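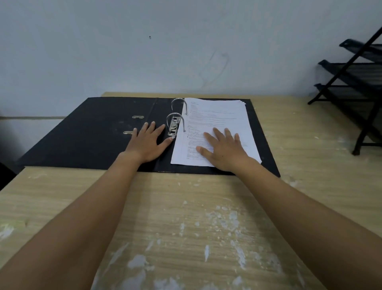
Chapter 5
When the Arm Stops: Reading a Fault

At a packing plant in Pirnside, a robot arm had been stacking boxes without a hitch since the start of the night shift. A little after 3 a.m. it swung out over the pallet, slowed down, and quit with a full box still held in its suction cups. The screen showed fault 34. The operator pressed reset, the arm moved the width of a hand, and fault 34 came back. She pressed reset again. On the third try the suction let go and the box dropped onto the conveyor guard, bending it badly enough to shut down the line until lunch.

No one was hurt. The fence was closed and the operator was standing outside it, exactly where she should have been. But look at what the machine had been saying the whole time! Fault 34 on that Leckie controller means that vacuum pressure has fallen below the safe holding level. The arm had noticed that it was losing its grip, and it had stopped on purpose. Each reset told it to forget what it knew and carry on.

The meaning of fault 34 was printed in the maintenance binder, on a page with three short lines of instructions: leave the arm where it is, keep the area under the load clear, call the technician. Reading them takes 15 seconds. The binder was in an office at the other end of the building.

This chapter is about what to do between the moment a robot stops and the moment it is allowed to move again. It may be my favorite part of the whole subject. A running robot tells you very little. A stopped one is full of clues — the position of each joint, the last line of the program, the state of every input — and most of them are lost if somebody hurries.

5.1 A fault is a message

New operators often think of a fault as the thing that went wrong. In most cases the fault is the controller's report of the thing that went wrong, and the two can be a long way apart. In Pirnside the report came from a pressure sensor. The cause was a split air hose near the third joint, rubbed thin by a clamp that had been fitted backward during a repair in May. Replacing the sensor would have changed nothing, and neither would replacing the suction cups (the crew tried that first, as you will see in Section 5.4).

So we will keep three words apart from here on. The cause is the physical or software problem. The symptom is what people notice: a noise, a jerk, a dropped box. The fault is what the controller records. Try writing all three in separate columns whenever you work on a stopped machine. You will be surprised how often one column stays blank for quite a while, and a blank column is a fine place to start looking.

5.2 Stopped does not mean safe

An arm that has stopped may still be holding a load. It may have air trapped in its lines, or a spring under tension, or a joint held up by nothing but its brake. On the Brekton cell we will study later, the wrist can drop through 90 degrees if the brake is released by hand without a support under it. That movement is fast, and it happens with the main power off.

Before you go on, find the written lockout procedure for a machine in your own shop or lab. Note where it is kept and how long it took you to get to it. Bring both answers to class; we will use them in the first exercise.

Bromura Technical Readers | Contact the publisher | All rights reserved | Back to top

We use cookies to remember your place in the chapter. Accept | Manage settings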